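Speaker notes: Two arms and a packing floor
Griscombe staff day, August 30, 2024

Opening (keep it short)
Say hello, thank the night crew for coming in early. Ask who has packed a game set by hand. Expect a lot of hands! I packed them for years before I moved to the planning desk, and my thumbs still remember.
The old job: pick the chess pieces out of the tray, check them, seat them, close the lid. 4000 sets in a good month, all by feel.

Slide 1: Practice happens in simulation first

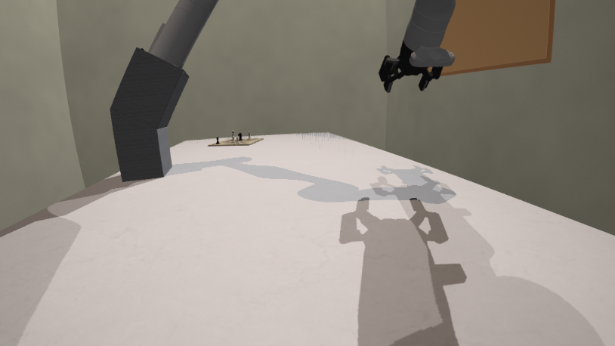

Slide 2: What the rehearsal gives us
Point out the board at the far end of the table, with five little pieces on it. Small things a long way off are hard for a machine, and I love that we can try this before anything gets bolted to our floor.
The Fetari team ran 3662 trials in May. Packers sat in on them and called out things the engineers had missed (knights get picked up differently from pawns, ask any of us).
Pause for questions, the Comirmont people will want to talk about grip.

Slide 3: Same table, gripper open
Mention the shadows if someone brings them up. Lighting matters on Line 9 too, and the packers were the first to say so. 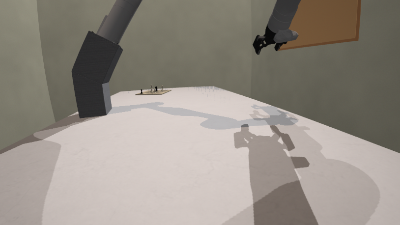 Slide 4: What changes for us
Less reaching. More checking, more fixing, more deciding what a good set looks like. Packers who want it get trained to run a cell, on paid time.
Be straight about the hard part: the seating step goes to the arms, and some folks liked that step. I did! Leave room for people to say so.
Tai site starts first, we follow when their crew says it's ready.

Slide 5: Sign-up
Sheets by the door. Shadow shifts are two hours, any line. Bring your complaints, they got us a better tray last time.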